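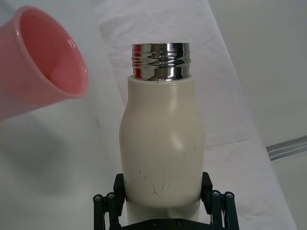 Skript zum Kurs "Draußen klarkommen", Teil 3: Wasser finden und aufbereiten
Stand 2025-01-16

Hallo zusammen,

wie versprochen die Mitschrift zum dritten Abend, diesmal etwas ausführlicher, weil am Ende so viele Fragen kamen, dass ich die Hälfte nur noch im Stehen beantwortet habe. Wer beim Feuerabend gefehlt hat, lässt sich die Zettel bitte von Natália Paulík geben, sie hat alle Teile im Ordner. Zum Thema Abkochen braucht ihr die nämlich!

1. Wie viel brauche ich überhaupt?

Zwei bis drei Liter am Tag zum Trinken, wenn man bei mildem Wetter ein bisschen läuft. Bei Hitze oder mit schwerem Rucksack deutlich mehr. Dazu kommt das Kochwasser, und das vergessen fast alle (ich auch, auf meiner ersten Runde um den Evach, und die Nudeln gab es dann eben nicht). Wartet nicht mit dem Trinken, bis der Kopf brummt. Schaut auf die Farbe eures Urins: hellgelb ist gut, dunkel heißt trinken, und zwar gleich.

2. Wo suche ich?

Wasser läuft bergab, klingt banal, hilft aber. Also Karte raus und die Höhenlinien anschauen: Wo laufen sie zu einem Einschnitt zusammen? Auf dem Kartenblatt, das wir im Kurs hatten, ist das die Senke unter Punkt 706. Dort kommt selbst im Hochsommer noch etwas aus dem Hang. Weiden, Erlen und Binsen sind gute Hinweise, Mückenschwärme am Abend auch.

Reihenfolge, in der ich gehe, wenn ich die Wahl habe:
Quelle direkt am Austritt
schnell fließender Bach oberhalb von Weiden und Siedlungen
großer See, möglichst klar, nicht am Badeufer
Regenwasser von einer sauberen Plane
Tümpel und Pfützen nur, wenn wirklich nichts anderes da ist

Shagufta Jafri hat gefragt, ob klares Wasser nicht automatisch gutes Wasser ist. Leider nein. Keime sieht man nicht, und gelöste Stoffe aus Landwirtschaft oder altem Bergbau auch nicht. Geht deshalb immer ein Stück bachaufwärts, mindestens 200 Meter, und guckt, ob da ein totes Reh liegt oder ein Stall hineinentwässert. Das ist keine Garantie, aber ich habe mir damit schon zweimal eine böse Nacht erspart.

3. Vorfiltern

Trübes Wasser erst stehen lassen, dann durch ein Halstuch gießen. Wer Zeit hat, lässt es 30 Minuten ruhen und schöpft vorsichtig von oben ab. Der selbst gebaute Filter mit Sand, Kies und Holzkohle, den ihr am Kursabend geschichtet habt - schön waren sie alle! - holt Schwebstoffe heraus und verbessert den Geschmack. Er macht das Wasser NICHT keimfrei. Bitte dick unterstreichen.

4. Keime loswerden

Abkochen. Mein Favorit, weil man sieht, dass es funktioniert. Sprudelnd kochen lassen, eine Minute lang, und oberhalb von 2000 Metern drei Minuten. Im Gebirge siedet Wasser früher: auf 3000 Metern schon bei rund 90 Grad, daher die längere Zeit. Deckel drauf spart Brennstoff.

Filter aus dem Laden. Hohlfaserfilter halten Bakterien und Einzeller zurück, Viren in der Regel nicht. Das größte Problem ist Frost! Ein nasser Filter, der einmal durchgefroren ist, kann feine Risse haben, und von außen merkt ihr nichts davon. Im Winter also nachts mit in den Schlafsack.

Tabletten. Leicht, billig, schmecken nach Schwimmbad. Haltet euch genau an den Beipackzettel, vor allem an die Einwirkzeit, und bei kaltem Wasser rechnet lieber länger. In trüber Brühe wirken sie schlecht, siehe Abschnitt 3. Gegen Cryptosporidien hilft reines Chlor kaum.

Gegen Schwermetalle, Pestizide und Salz hilft keine der drei Methoden. Riecht es nach Diesel oder schillert es bunt, dann weitergehen. (Bunt schillern können auch harmlose Eisenbakterien. Deren Film bricht in Schollen, wenn man mit dem Stock hineinstupst, während Öl gleich wieder zusammenläuft. Trinken würde ich trotzdem woanders.)

5. Sauber bleiben

Sehr viele Bauchgeschichten kommen von den Händen. Trennt die Gefäße: eins für Rohwasser, eins für fertiges, und markiert sie mit Klebeband, damit man sie auch im Dunkeln auseinanderhält. Gewinde und Trinkrand nicht vergessen, da hängen gern noch Tropfen vom Rohwasser. Toilette immer weit weg vom Bach und unterhalb der Schöpfstelle.

Bis zum nächsten Mal

Sucht euch auf einer Karte eurer Wahl drei mögliche Wasserstellen und schreibt dazu, warum ihr gerade dort suchen würdet. Wer mag, schaut vor Ort nach, ob man richtig lag - aber bitte keine Eisflächen betreten. Die große Übungstour mit Übernachtung ist im Juni, die Packliste bekommt ihr mit Teil 4.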